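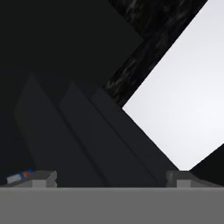
Computer render in greys

I got to Luuk Groen's workshop at ten past nine on a foul February morning, soaked to the knees, and the first thing he did was hand me an accordion. No hello, no towel. "Hold that a second," he said, and went off to find the kettle.

I should say I can't play the accordion. My gran had one, a big red thing that lived on top of the wardrobe, and we weren't allowed to touch it, so naturally I've been a bit obsessed ever since. When a friend told me there was a man above the old chandlery who still retuned them by hand, I rang him that same evening. He picked up on the first ring and said I could come if I didn't mind dust.

There's a lot of dust! Also beeswax, which he melts in an old milk pan, and strips of kid leather pegged up on a line like socks. He's been at it for 40 years. The shop is called Bondari, after the first box he ever repaired, and people still ring up asking for Mr Bondari. He's stopped correcting them.

"I was supposed to be a plumber," he told me, once we'd both got a mug. "My uncle had it all arranged. Then a man at his church had this Bondari that wheezed, and my uncle said, you're good with leaks, have a look. So I had a look. I ruined it, of course. It took me the whole winter to un-ruin it."

I asked what he'd done wrong and he winced, properly winced, like it was last week. "I used the wrong wax. Too hard. It looked lovely. Then he took it out to play at a wedding in the cold and the reeds started dropping off inside. He said it sounded like somebody shaking a cutlery drawer."

The accordion he'd given me to hold was a Hoani, which I'd never heard of (he says most people haven't, and that the ones who have are usually trying to sell him one). It had come in from a woman in Groltico who wanted it ready for her sister's birthday. Luuk had already been through the whole thing and written down every reed that was out. He showed me the notebook. There were 309 entries, all in pencil, in handwriting so small I had to borrow his glasses.

"Is that bad?" I said.

"It's been in a loft," he said. "Lofts are terrible. Too hot, too cold, mice. Under the bed is better. In its case, keys up, the way it stands when you play it, and take it out now and then. They like to be breathed."

I wrote that down, then wondered about my gran's wardrobe and felt slightly guilty.

The tuning itself is very quiet work, which surprised me. You take a tiny scratch off the metal near the tip and the note goes up. A scratch nearer the base and it comes down. Then you put it back, play it, listen, and out it comes again. I had a go on a scrap reed and sent it so sharp that he laughed out loud. He has a tuning meter, a decent one, but he mostly finishes by ear, and he has opinions on how far apart a pair of reeds should sit. Too close and it's "a church harmonium with a cold". Too wide and it's "two men arguing in a lift".

We stopped at one and went down to the Hendeo for pea soup. I asked him if anyone was going to take the place on. He has 2 people who come in to learn, one of them a retired dentist, who apparently has the best hands he's ever seen and no patience whatsoever. The other is nineteen and plays in a ceilidh band.

"She's slow," he said, and he meant it as praise. "She'll sit with one reed all afternoon. I don't tell her to hurry up. I did tell her to eat her lunch."

And does he play? I'd been saving that one up. He looked into his soup for a bit.

"Three tunes," he said. "One of them is Happy Birthday."

He did play me one of the other two when we got back upstairs, on the half-finished Hoani, with four notes still sour and the rain going sideways at the window. Afterwards he picked up the pencil and added something to the notebook.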